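Clotemia Community Help
Scripture, prayer and study > Learning by heart

Learning the whole of Psalm 119 as a group – how did you do it?

Niilo Ikonen
Irkberg, member

Hello everyone! Our little home fellowship has got it into its head to learn Psalm 119. All of it. We read it aloud together one evening in April, taking turns, and by the time we reached the lost sheep in the last verse there was a silence and then three people spoke at once, and they were all saying the same thing, that they wanted to have it inside them and not only on the page.

So I said I would find out how people go about it, and this is me finding out.

There are 11 of us. The youngest is still at school and the oldest reads only large print. Two of us have a bit of Hebrew, enough to follow the letters down the page, and the rest of us have none. We use different translations at home, so that is the first thing we need to settle. I grew up with the Authorised Version and would happily stay there for ever, but my wife finds "quicken me" hard going and I can't say she is wrong.

What I would love to know:

How much a week is sensible? There are twenty-two stanzas of eight verses each. Two stanzas a week would have us done in 11 weeks, which looks lovely on paper and also looks slightly mad.

How do you stop the verses sliding into each other? "Thy statutes", "thy precepts", "thy testimonies" – I had the first stanza nicely on the bus and by supper I was saying bits of it in the wrong order with the wrong word at the end.

Is it worth bothering with the Hebrew letters if most of the group can't read them?

Any experience welcome, including the sort that went badly. I'm so excited about this, I can't tell you.

Aino Keskinen
Long-standing member

Oh, do it! Do it, do it. We learned it over a winter and a spring and I still say a stanza in the morning before I have my shoes on. It has done more for my prayers than any book about prayer that I own (and I own too many).

Two stanzas a week is too fast. We tried it. The first fortnight was glorious and then we got to Daleth, "My soul cleaveth unto the dust", and half the group were cleaving unto it too. We went down to one stanza a week and had a rest week after every third one, in which we learned nothing new and only said over what we had. The rest weeks were the best part. People turned up to those who had missed the others.

On the translation, pick one and be strict. It matters much more that you all have the same words than that you have the best words. We went with the Authorised Version in the end for the rhythm of it. A modern version is perfectly good as well, but do have somebody read a couple of stanzas out loud before you decide, and not just round the table in turns – one voice, all the way through, and everyone else with their eyes shut. You'll hear quite quickly which one your group can carry.

As for the verses sliding about, yes, they do, and they will. The psalm uses a small family of words for the same thing over and over: law, word, statutes, commandments, precepts, testimonies, judgements. Nearly every verse has one. What saved me was to stop trying to remember that word first. I learned what each verse asks for or what it says has happened, and the word for the law came along behind it. Take the He stanza, verse 33 onwards. It is nearly all asking. Teach me, give me understanding, make me to go, incline my heart, turn away mine eyes, stablish thy word, turn away my reproach. Once you have that string of verbs you can walk down it in the dark like a banister.

I made a card for each stanza with only the opening words of each verse, eight short lines, and nothing else at all. The cards lived in my coat. When I could get through a stanza from the card I turned the card over and tried it blind, and if I got stuck I allowed myself one peep.
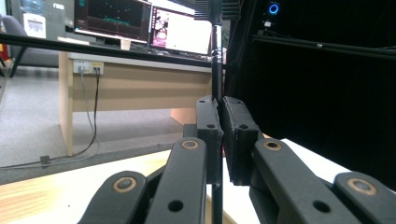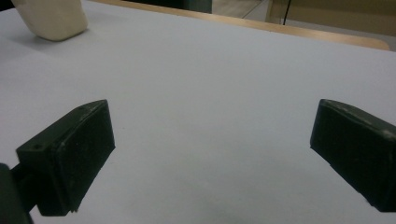 First one: the rod, black with a silver length towards the top. Second one: the pale tabletop.

Then say it aloud. I know it sounds obvious but two of ours learned it silently for weeks and were quite shocked when they opened their mouths and nothing came. Your tongue has to learn it as well as your head. Walking helps, washing up helps, and I had great success with the ironing.

For your member who needs large print, recordings were a wonderful thing for us. One of our group with a nice slow voice read each stanza three times over with a gap between, and sent it round. Leave the gap long enough for a person to say the verse back. Our first recordings didn't, and we all sounded as though we were being chased.

And yes to the letters, even for those with no Hebrew! You don't have to read the language. Just learn the names in order and let each one be the name of a room. I know that the lamp unto my feet is in Nun and "O how love I thy law" is in Mem, so if I wake in the night and want one of them I know which door to open. We said the name of the letter out loud before each stanza and the children in particular loved it.

One more thing and then I'll stop. Don't test each other. We began with a sort of going round the circle, each person reciting alone, and one dear lady simply stopped coming. We changed to saying it all together, and anyone who was lost could be carried by the others until they found the place again. She came back and was one of those who finished.

Write again when you get to Lamedh, I want to hear about it.

Gudrun Lammers
New member

I only know verse 11 and verse 105 but I have known them since I was small and they have never left me. So perhaps start with the famous ones?? My grandmother used to sing them. There is a good tune for 105 but I don't remember who it's by, sorry. Good luck to your group, it is a lovely idea!

Urho Pelkonen
Member, Bosard study circle

I agree with nearly everything Aino has written and will only add some bits, mostly about the Hebrew, which is my great joy.

In the Hebrew all eight verses of a stanza begin with that stanza's letter. Your two members who can follow the letters could be given a small job each week: find the word that opens each verse and tell the rest what it is. Sometimes it is a gift to the memory. In Teth, five of the eight verses start with the word tov, good. "Thou hast dealt well with thy servant" is one of them, and so is "It is good for me that I have been afflicted." Once our circle had heard that, we never muddled Teth with anything else, and we had one of the best talks we have ever had about what a man must have been through to put those two verses so close together.

Some printed Bibles give the letter names above the stanzas and some leave them out. Check before you buy a pile of them. We didn't check.

I'd be a bit more relaxed than Aino about everyone using the same translation. In our circle we have a Finnish speaker and a German speaker, and they learned it in their own languages, and when we recite together it makes a cheerful sort of muddle. You do lose the help of being carried, I grant her that. But I would not have wanted them to learn it in a language they don't pray in.

Where I would really disagree is with starting from the famous verses, as the lady above suggests. By all means enjoy them, but if you learn them on their own they come loose from their neighbours. Verse 105 is much stronger when you have come to it from the end of Mem, with the words sweeter than honey, and then go on to "I am afflicted very much" only two verses later. The lamp is being carried by somebody in trouble.

A practical matter: the middle is hard. Everyone is fresh for Aleph and everyone is thrilled by Tau. We flagged badly after verse 100, and what got us going again was to turn round and learn the last stanza early. So for a while we had the beginning and the end and a hole between, and filling the hole felt much easier than climbing a hill. I can warmly recommend it.

Also, please eat together afterwards. We had soup.

Niilo Ikonen
Irkberg, member

Thank you all so much! I read these out at our meeting and there was a proper cheer for the rest weeks. We have settled on one stanza a week and the Authorised Version, and my wife has made her peace with "quicken" now that somebody has explained it as "give me life". She has started saying it to the kettle.

Gudrun, if the tune comes back to you, please post it. The youngest is asking.

Urho, is it all right to do the last stanza early even if people haven't got far yet? We have just done Gimel and two of them are already peeping at Tau.

Urho Pelkonen
Member, Bosard study circle

Let them peep! But I would get to Kaph first, the halfway mark, and then jump.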